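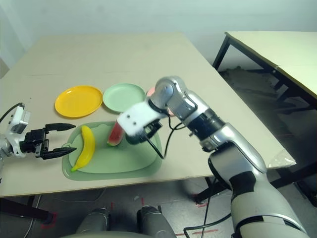
Pretend snack service is a planned table activity at the Wornbridge Children's Learning Center and is offered to groups of two to four children. The procedure on this page applies to all rooms that hold a play food set. Staff should prepare the table before the children are seated. Round plates are placed toward the back, with the yellow plate to the left of the mint-green one, and the larger light-green piece is placed nearer the front edge to hold the food. A banana and a watermelon slice are sufficient for a first session. Additional food may be introduced once the group is familiar with the sequence.

Play Resources > Table Activities > Setting Out a Pretend Snack

Preparing the table

1. Clear the tabletop and wipe it with the approved surface cleaner. Allow it to dry.
2. Inspect each plate and each piece of food. Remove any item that is cracked or has a sharp edge.
3. Set the plates in one row, leaving a hand's width between them.
4. Place the serving piece in front of the row, within reach of every seat.
5. Lay the food on the serving piece. The plates remain empty at this stage.

Conducting the activity

Name each food once and invite the children to repeat the name. Ask one child to choose a food and another to choose a plate by color. The first child then moves the food to the chosen plate. Children change roles after each turn — the adult may take a turn as well, particularly with a new group.

Directions should be short and should mention one food and one color: "Please put the banana on the yellow plate." When a child selects a different plate, staff should name the color that was selected and continue. Correction is not required during the first two sessions.
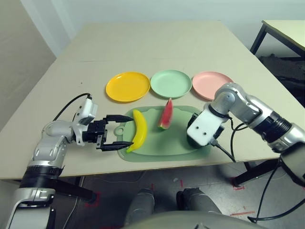 Dayana Meléndez asked that the written procedure also address children who prefer to keep the food in front of them, and recommended that they be allowed to hold one piece while the others take their turns. This has been adopted. The piece is returned to the table at the close of the activity — staff give notice one turn in advance.

Closing the activity

Children return the food first and the plates second. Plates are stacked and placed in the storage bin with the food on top. Any piece that has been in a child's mouth is set aside for washing before the bin is closed. Missing or damaged pieces are entered on the room supply sheet, and replacements are requested from Ruba Azar at the resource office.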